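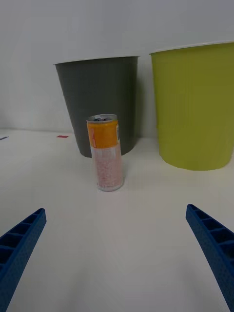 The Hodar budget is capped at $2886, with 29 percent held for spare parts. Printed fingers stay on the list as a consumable – the blue pair has open ribs and must span a slim upright can. Grimshaw quoted seven sets.

Table markers are costed as colored tape, red and blue, set near the wall behind the work area.

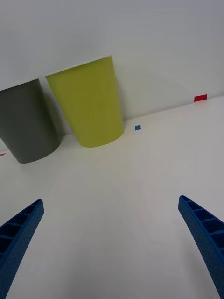

Purchases deferred to December

Second wrist camera, $55 mount included.

Projects > Skastisgate Lab > Hodar > Equipment plan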